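Clomow 28 Craft Storage Set: toolbox and open tub
Filed under: Storage, Paper crafts

The Clomow 28 is sold as a two-part set for people who cut and sort printed shapes: a lidded plastic toolbox for tools and an open tub for finished pieces. I bought mine in June and have used it for sticker sheets, card toppers and die cuts. Zindent sells a similar pair, which I owned before this one.

The toolbox is black with a yellow lid. The lid closes flush and does not flex when a cutting mat is laid across it. Scissors, a bone folder and two craft knives fit without overlap. The hinge is stiff for the first week and then loosens to a usable level. I measured the empty box at 878 grams on a kitchen scale — heavier than the Zindent, and less likely to slide when opened with one hand.

The tub is the better half of the set. It is a plain rectangle in teal-blue plastic with rounded corners and a raised rim, and it has no dividers.

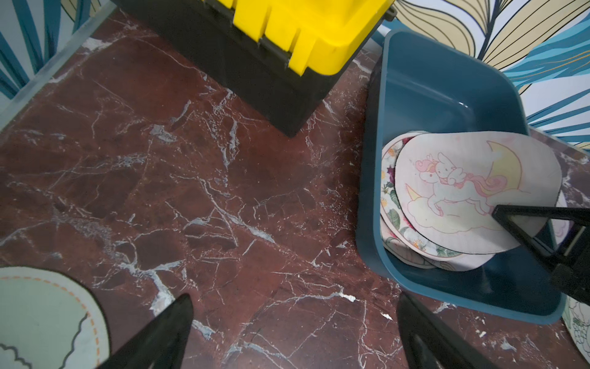

Flat cutouts can be stacked in it directly. Unicorns, floral borders and pale pink shapes all go in the same pile, and I sort them later by theme. The rounded corners matter more than I expected: paper edges do not catch in them, and small offcuts wipe out with a dry cloth. Thin card lying flat on the floor of the tub is harder to lift. A fingertip slides the top piece to the wall, where it can be picked up by the edge. A shallow ramp at one end, as on the Cantero trays, would solve this.

The tub has no lid. Clomow lists one as a separate part, and it was out of stock at Grulthorpe both times I checked. For a set at this price it should be included. Without it, the tubs cannot be stacked when full.

After 9 weeks the toolbox latch still closes firmly. The inside of the tub has picked up light scratches from a metal ruler — visible only at an angle.

Build: 4 out of 5
Capacity: 4 out of 5
Value: 3 out of 5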